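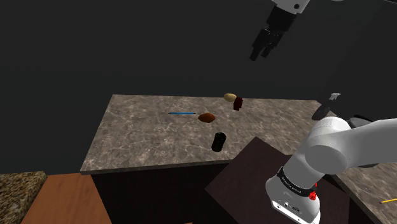
Plan de travail à motif marbré, avec quelques petits objets (image de synthèse).

Santé de l'enfant et vie familiale
Séance 3 : l'appareil auditif à l'âge scolaire
Notes de cours, décembre 2022

Bonjour à toutes et à tous. Je remets ici au propre ce que nous avons vu ensemble, avec quelques ajouts, parce que plusieurs d'entre vous m'ont rattrapée dans le couloir et que j'ai répondu un peu vite (pardon à celles et ceux qui avaient un train !).

1. Où en étions-nous ?

La dernière fois, nous avions laissé la famille au moment de l'annonce : l'audiogramme est posé sur le bureau, les parents hochent la tête et, bien souvent, ils n'ont pas retenu la moitié de ce qu'on leur a dit. Aujourd'hui nous avançons de quelques mois. L'enfant a ses appareils, ils sont bien réglés, et pourtant ils passent la journée au fond du cartable.

2. Pourquoi un enfant retire ses appareils

Prenez toujours le temps de chercher la cause physique avant de parler d'acceptation. Un embout devenu trop petit fait mal et siffle, et un enfant grandit vite. Il y a aussi la pile faible, le cérumen, la cantine où tout résonne. Demandez à l'enfant lui-même, sans les parents si c'est possible, à quel moment de la journée il les enlève. La réponse est presque toujours très précise : « à la récré », « au sport », « quand Madame met la vidéo ».

Vient ensuite le regard des autres. Entre huit et douze ans, on n'a pas envie d'expliquer chaque matin ce que l'on porte derrière l'oreille. Dans son enquête menée à l'école de Trirville auprès de 453 familles, Frida Snorradóttir revient longuement sur ce point, et je vous invite à lire au moins son deuxième chapitre, qui se lit très agréablement, même dans les transports. Elle y distingue la gêne (l'enfant cache l'appareil sous ses cheveux, mais le garde) et le refus (il le retire et ne le dit pas). On n'accompagne pas les deux de la même façon.

3. Le rôle des parents

Sandra Hollis, que vous entendrez en février, emploie une expression que j'aime beaucoup : « surveiller l'objet, écouter l'enfant ». Le soir, on vérifie l'appareil, on l'essuie, on le range dans sa boîte. La conversation, elle, se fait à un autre moment, en voiture ou en épluchant les carottes, et surtout pas avec l'appareil à la main comme une pièce à conviction.

Quelques pistes à proposer aux familles :
- laisser l'enfant choisir la couleur de l'embout, même si elle nous paraît criarde ;
- convenir d'un moment de repos sans appareil, au retour de l'école ;
- prévenir l'enseignant avant la rentrée, en accord avec l'enfant ;
- préparer une phrase courte pour répondre aux camarades, et la répéter à la maison.

4. Étude de cas : la famille Owusu

La fille aînée, neuf ans, est appareillée des deux côtés. Elle porte ses appareils à la maison et les retire dès la grille de l'école. La maîtresse la trouve « rêveuse ». Le père propose une récompense pour chaque journée complète, la mère craint que cela tourne au marchandage.

Pour la prochaine séance, rédigez une page : quelles questions poseriez-vous à l'enfant, et dans quel ordre ? Que diriez-vous à la maîtresse ? Prenez position sur la récompense, je ne vous en voudrai pas si vous n'êtes pas de mon avis !

Lectures : le recueil Madlow, pages 3 à 19, et la fiche Vindance sur l'entretien des embouts. Les copies papier sont au secrétariat.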